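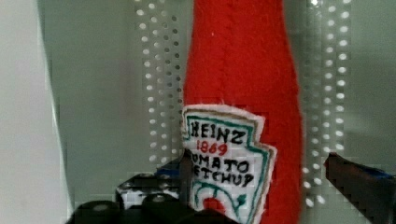 Monday morning, kettle on, and the arm wouldn't home. Again! If you've been reading along you'll know we've had a grumpy little cell in the back corner at Doltness since October, and that I've become its nursemaid more or less by accident. So I thought I'd write up what I did to it, mostly so I can find it again next time.

The trouble was the gripper. It had been closing a bit lopsided for a while, one finger getting to the object before the other, and with soft things you don't notice straight away because they just squash and shuffle over. Yi-chun Wu spotted it from the logs before I did (she reads logs the way other people read the footy scores). The left finger was touching first on nearly every grab, and the poor wrist was taking up the difference.

First job was cleaning. Felt sheds like you wouldn't believe, and the fluff works its way into the slides and mixes with the grease until you've got something like dryer lint in honey. I powered the arm down, locked it out, took both fingers off and went at the slides with a soft brush and a bit of lint-free cloth. Don't use compressed air. I did once and spent the afternoon finding out where all the fluff had gone.

Then new grease, a tiny dab, and cycle it by hand until it feels even from one end to the other. Mine had a gritty patch near the closed end, so I wiped it all out and did it again.

The finger screws were the real culprit, I reckon. Two of them on the left side had backed out far enough that I could turn them with my fingernails. I cleaned the threads, put on a drop of the blue threadlocker and did them up a little at a time, swapping side to side. Chin-lung Chiang at Clinthorpe had told me to mark every screw head with a paint pen so you can see at a glance if it's moved, and I'd nodded and not done it. They're marked now, Chin-lung – sorry!

After that it's re-zeroing. Close with nothing in it, set the zero, open right up, check the reading. We used to get 698 counts fully open and I was getting 623, so clearly it had been short-changing us for some time. It took a few goes to come good, and I had to redo the wrist camera offset as well because I'd bumped the bracket getting my hand in there. Allow more time for that bit than you think. I was still nudging numbers at 11 and my tea was stone cold.

The last thing is a run of slow closes on something soft, speed right down, one hand near the stop button, watching that both fingers arrive together. I do these before I let it anywhere near the proper program.

Still to do: the cable on the wrist is rubbing where it comes round the elbow, and I've only got spiral wrap on it for now. There's a proper sleeve coming from Brernport, whenever they get round to posting it. If anyone has a favourite grease for small slides that doesn't grab lint, leave me a comment, I'm nearly out of the Chou stuff.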